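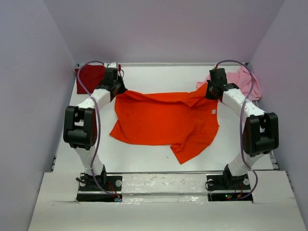
Does a cotton shirt shrink more in the dryer than on the line? In my log the dryer takes more length, most of it in the first two cycles, and very little width.

Diary > 2023 > Laundry log

Oct 30, 2023

Final measurements on the Olard knit. Body length at center back was 716 mm new and is 691 mm now, flat, after a night on the shelf. Chest width has moved 3 mm, within what I can repeat by hand. The sleeves lost length in proportion to the body. Side seams have started to twist toward the front, left more than right.

The line-dried one, bought in July in the same size, is at 709 mm. Same detergent, same water, same drum speed. I hung it from the hem, so some of that length may be its own weight pulling while wet. Should have dried it flat. Will do so with the next pair.

Fabric weight: the Vultenetti label says 224 grams per square meter. I cut a test square from the spare and got slightly under, but the kitchen scale is poor at that range. Not worth reporting until I can borrow a better one.

Hardness strip read the same as last month. Washed at 80 degrees once, by mistake – wrong position on the dial – and logged it as a separate line. That shirt is out of the comparison. Color loss was visible at the collar and cuffs before anything showed on the body.

Drum filter cleaned. Lint was heavy after the towels, so I ran an empty rinse before the next load.

Ordered the Zúñiga drying rack, flat mesh type. The Lukus one sags in the middle and leaves a ridge across the chest that throws off the width reading by more than the shrinkage itself.

To do: re-mark the tape at 420 where the print has worn off. Move the notes on wool to their own page. Buy pegs.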